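Umport 双腕ピッキングアーム 卓上レール型
製品ページ/不具合のお知らせ 追記あり

更新 2025年6月14日

【先に読んでください】
グリッパの爪が開ききらない、または指令なしに閉じる不具合が出ています。対象は下の「対象ロット」を確認。該当する場合、無人運転はいったん止めてください。有人でも爪の間に指を入れない。電源が入っている間はずっとです。

■製品概要
左右2本のアームを1本のレールに載せた卓上機。小箱、小袋、小ボトルを拾ってトレーに入れる用途。薬局のバックヤード、通販の小口詰め合わせ、学校の実習など。
・レール長 800mm
・グリッパ 2本爪、左右同型
・手首カメラ 左右各1
・固定 レールの取付穴にボルト、またはクランプ
・制御箱 Griswood製コントローラ(別置き)
・設定ソフト Pinto
色は黒のみ。白の再販予定は今のところなし、問い合わせ多いですがすみません。

■対象ロット
制御箱の底面シール、末尾が1049以前のもの。1050からは対策済み基板。
シールが剥がれて読めない場合はPintoの「機器情報」でも出ます。出ないときはファームが古いので、それはそれで対象と思ってください。
アーム本体のシリアルは関係なし。よく間違われます。制御箱のほうです。

■症状
1)片側だけ爪が途中で止まる。画面は「OPEN」のまま。
2)開いた状態で待機中、突然閉じる。速度は通常動作と同じ、力も同じ。
3)再起動すると一時的に直る。直ったように見えるだけなので使い続けないこと。
左右どちらでも出ます。報告は右のほうが多いけれど、右だけ見て安心しないでください。
インジケータが緑でも起きます。緑=通信している、という意味しかないです。安全の表示ではありません。旧版の取説に「緑点灯中は正常」と書いてありましたが、あれは誤り。訂正します。

■原因(いまわかっている範囲)
手首のケーブルが肩側で引っ張られ、コネクタが半抜けになる。そこで位置の信号が飛び、制御箱が爪の位置を0と勘違いして閉じにいく。本来は信号が飛んだ時点でトルクを切るべきところ、旧基板はそのまま動かしてしまいます。設計側のミスです。
最初の報告は4月、Hulomtonの倉庫で試験運用中のもの。担当のKeerthana Chackoさんが、待機姿勢のまま爪が閉じて紙箱がつぶれたと連絡をくれました。けがはなし。その後、同じ症状が3件。うち1件で指先をはさむ事故になっています。軽傷とのことですが、申し訳ありません。
社内の再現試験はGangadharan Raoが担当。ケーブルの余長を詰めた状態で往復を繰り返し、約110回で再現しました。余長を十分取ると同じ回数では出ず。ただし出ないことの保証にはならないので、余長だけで済ませないでください。

■当面の対処
・電源を切る。制御箱の主スイッチまで。Pintoの停止ボタンだけでは不可。
・左右とも手首側、肩側のコネクタを挿し直す。カチッと言うまで。
・ケーブルは外へ大きく逃がす。レールの下をくぐらせない、角に当てない。
・Pintoで「把持力」を最低、「待機姿勢」を「爪閉じ」に変更。
・手で物を置き直すときは毎回主スイッチを切る。面倒でも毎回。
レールに付いているクリップはケーブル押さえには使わないでくさだい。きつく噛むので余計に引っ張られます。

■確認作業のやり方
基板交換まで有人で使う方むけ。交換後も同じ手順で一度確認してください。
空の透明トレーを中央、その左右に軽い物を散らす。市販の小箱や袋で十分です。ガラス瓶、液がもれる物、刃物は避ける。卓上はレールとトレーの間を空けておく。アームが最初に振る場所なので、工具やスマホを置きっぱなしにしない。
左右とも爪を全開にして、そのまま待機。画面の表示ではなく爪そのものを目で見ます。人はレールの反対側にまわらず、腕の届かない位置で。非常停止は手元に。 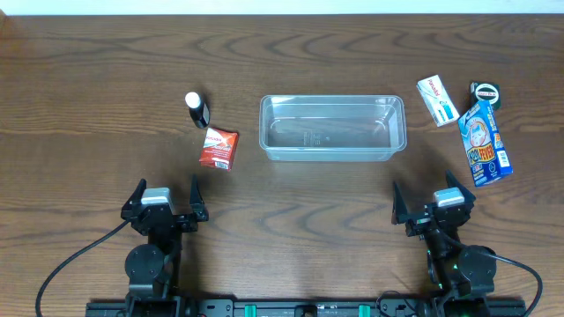

待機で動かなければ、次に片腕ずつ。左で拾ってトレーへ、戻って全開。右も同じ。両腕同時は最後にしてください。途中で一度でも爪が勝手に動いたら中止、再起動して続行しない。ログを保存して送ってください(Pinto→記録→書き出し)。
黒い物、つやのある物は手首カメラが見失うことがあり、つかみ損ねが出ます。これは今回の不具合とは別。空振りしただけで爪が全開に戻るなら正常の範囲です。丸い物が転がって逃げるのも同じ。
確認に使った箱は売り場に戻さないこと。外見がきれいでも角がつぶれていることがあります。

■交換基板
対象の方は無償。送料も当方負担。
申込みは窓口まで、制御箱の番号と台数、設置場所の住所。購入店が廃業している場合も受けます。中古で入手した方も同じ。
交換はドライバ1本ですが、箱を開けるのが不安な方は制御箱ごと送ってください。アームとレールは送らないで大丈夫。届いても置き場がないです。
旧基板は返送をお願いします。捨てない、予備に取っておかない。

■よくある問い合わせ
・把持力を下げれば無人で使える? → 使えません。
・片腕だけ外して使うのは? → 制御箱が旧基板なら同じことです。不可。
・別の爪に替えてある → 爪の形は関係なし。対象になります。改造品でも交換は受けます。
・子ども向けの実習で使っている → 交換が済むまで中止してください。見学も、囲いがなければ不可。
・ファーム更新で直らないのか → 旧基板では直りません。更新自体は入れておいてください。

■販売について
新規の出荷は対策済み基板のみで再開しています。価格変更なし。
店頭在庫は箱の外に青い丸シールがあれば対策済み。ないものは開封前でも対象の可能性あり、買った店に確認を。

窓口 Umport サポート係
国内 Harish Fernandes
海外(英語) Gráinne Conneely
技術的な内容 Krishnamoorthy Iyer
メールの件名に「爪」と入れてもらえると早く振り分けられます。電話は混んでいるのでけがの連絡を優先させてください。

追記:取説の訂正版、PDFを差し替えました。表紙に「改」とあるほうが新しい版です。古いのを印刷して壁に貼っているところは貼り替えをお願いします。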